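Visit report: Brollon open day, garment sorting and folding hall
March 13, 2023

Brollon opened its sorting and folding hall to outside visitors for one afternoon. The site takes in used sportswear and outdoor clothing, grades it, folds it and sends it out again in cartons. Entry was by the loading dock, sign-in at a folding table, visitor tag, closed shoes. The group was kept to 14 people.

The first stop was the blue line. Stock is separated by colour before it is separated by type, so a jersey, a cap and a rain jacket can travel together as far as the folding tables. 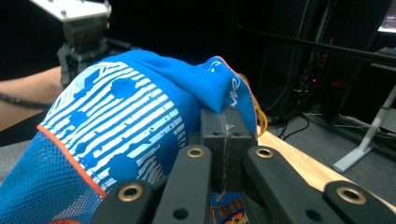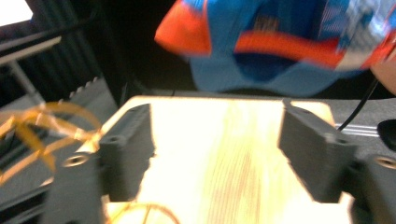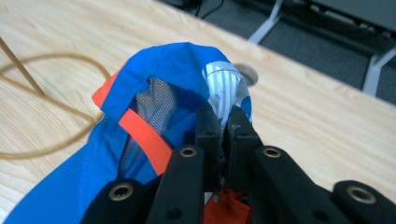 Blue with orange or red in it, all three.

Sorting by colour first is an odd choice, Lavar objected at the table, when fibre content decides the wash temperature and a mesh panel behaves differently from a coated nylon beside it. The reply from the floor was that everything has been washed before it reaches this hall. Colour is used here only because the buyers order by colour. Fibre labels are read at intake, in the other building, which was not part of the visit.

Folding methods

Jerseys are folded to a card. The card goes on the back of the garment, below the collar, the sides come in over it, and the hem is brought up in two turns. Mesh panels are turned to the inside where possible. Mesh catches on zip pulls, and a pulled thread drops the garment one grade. Printed panels are also kept off the fold line if the cut allows it. With large prints it often doesn't, and the rule is then to fold across the plain part nearest the middle.

Piping and contrast seams are used as guides. Staff line up the piping on one side with the piping on the other and ignore the side seams, which on older garments have usually twisted.

Thin nylon jackets take longest. The hood is laid flat over the back first, then the sleeves, then the body is rolled from the hem so that air leaves through the neck. A lined jacket is checked inside for tears before rolling. Straps and cords are tucked in ahead of the last turn. I timed one jacket at 50 seconds, handled by someone who was also answering questions.

Caps are not folded at all. The crown is left up and the caps are nested by size, peak over peak, 11 to a sleeve. A crushed crown can be steamed out, but the steamer is shared with the uniform section and there is normally a queue for it.

Grading

Grades run from one to 5. One is as new. Anything below three is sold for cutting up. The points looked at are cuffs, collar, print and zip, in that order. Cracked print counts against a garment only when it can be felt with a thumb. The graders work under a daylight tube, and the hall lighting is switched off over that bench on bright days.

Records are kept in Lemma, a stock program written for the site. Each carton gets a label with colour, type, grade and weight. Piece counts are not entered. A carton is closed by weight, and the scale is checked against a reference mass at the start of each shift.

Cartons and dispatch

Cartons are supplied flat by Jostetti in two sizes. The smaller is used for jerseys and jackets and the larger for caps and anything padded. Tape is paper, applied wet. Cartons are stacked on pallets with the label facing the aisle, and the lower rows are strapped before the upper rows go on. Two pallets were waiting at the dock when we arrived and both had gone by the time we came back through.

Practical notes

Parking is behind the building, entered from the rear lane. The front bays belong to the tile shop next door. The hall is unheated, and a sweater is worth having even with the dock doors closed. There is a good deal of lint in the air at the far end, and masks are in a dispenser by the carton store. Tea was provided in the lunchroom afterward.

The intake building is due to be shown in September if the new conveyor is in. Names can be left at the dock office.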